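Bindside mending room to stay open through the winter

Last updated December 24, 2022

14 shares | 6 comments

Anyone who has been meaning to do something about the pile of worn-out trousers, split pillowcases and sad old curtains at the back of the closet will be glad to hear that the Bindside mending room is staying open through the winter, and with longer evening hours too.

The room, which has been running above the old Nouri bakery since May, was supposed to close at the end of the year when its first lease ran out. A grant from Listivico, the building's owner, has now covered the rent until spring, and the long cutting table, the two ironing boards and the shelves of donated cloth can all stay right where they are (a great relief to everyone who helped carry that table up the stairs!).

"I had already started looking for boxes," said Delali Mahama, who set up the room and still opens it most evenings. "I can't tell you how happy I was to put them away again."

Visitors have brought in 1,191 pieces since the doors opened, according to the sign-in book that sits by the kettle, and 265 of those were work pants and other heavy cotton things that had given out at the hem or the knee. Sheets and tablecloths come next, and then there is a steady trickle of items that are harder to name, including a tent bag, a puppet's cape and the cover of a much-loved porch swing.
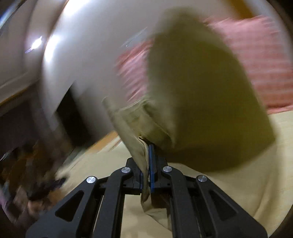
Loose threads and tired hems are still what most people come in with, and Mahama likes to start newcomers there. She has them shake the cloth out well, fold the edge over twice and press it flat before a needle goes anywhere near it. It is slow going the first time, she admits, but most people leave with one finished leg and enough confidence to do the other at home.

Hamish Pollock, a retired upholsterer, will teach a new evening class on heavier fabrics beginning in January, covering canvas, drill and the thicker kinds of curtain lining. He is asking people to bring something they don't mind practicing on, and he has a bin of offcuts ready for those who would sooner not risk their own. The class costs nothing, though a jar is out for thread and needles.

Fondex, the hardware store across the street, is collecting clean, folded cloth for the room at its front counter. Plain cotton in greens, browns and khaki is especially welcome, as those are the colors that run out first when there are knees to patch. Buttons and zippers are always wanted, and so are pins.

3 more comments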